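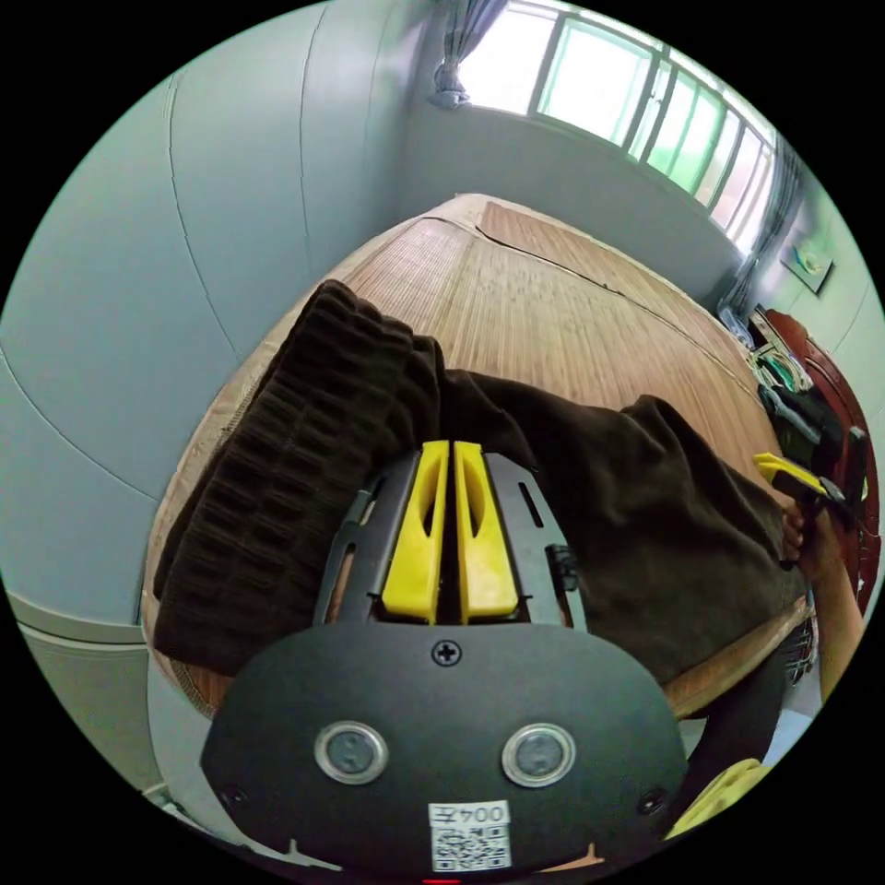
dimgate_tenant
Question on contents cover and the excess on accidental damage. My policy is through Ziven, renewed 5/10/19, with a compulsory excess of £400 on accidental damage and £30 on nothing else I can find. The schedule has a heading for household linen, and I can't tell what falls under it. Take the dark brown cloth on the bed there: is that bedding, a furnishing, or general contents? The wording defines bedding as "fitted or laid for sleeping", and a throw doesn't obviously meet that. It matters to me as the linen heading has the £30 excess and general contents has the £400 one.

ledgerline
Read the definitions page before the schedule. On most wordings the schedule only gives limits and excesses, and the definitions decide what goes where. If "household linen" is defined separately, that definition wins over the one for bedding.

dimgate_tenant
It isn't defined separately. Bedding is on page 8, linen appears only in the schedule.

ledgerline
Then linen takes its everyday meaning, and a throw or blanket kept on a bed would normally fall within it. An ambiguous term is generally read in favour of the policyholder.

skamska77
Disagree with part of that. The reading in your favour only comes in if the term is really ambiguous. I had a claim turned down by Dimitriou for a wool blanket, on the ground that it was a soft furnishing. I complained and lost.

ledgerline
Did that wording have a soft furnishings heading?

skamska77
Yes, with curtains, cushions and throws listed by name.

ledgerline
So it was not ambiguous. Different case.

skamska77
Fair, but the OP should check for one. Mine was in an endorsement at the back, not in the main booklet.

dimgate_tenant
Checked. There are 9 endorsements listed and none mention furnishings. One removes cover for pets chewing or scratching, which I had missed.

quietclause
Worth asking Ziven in writing which heading they would use, before there is any claim. Keep the reply with the schedule. A phone answer is not much use later unless you note the date and get a reference.

skamska77
Agreed on that. Also ask whether one incident across two headings means two excesses. Some insurers charge only the higher - others charge both.

dimgate_tenant
Email sent with both questions. Will post the reply when it arrives.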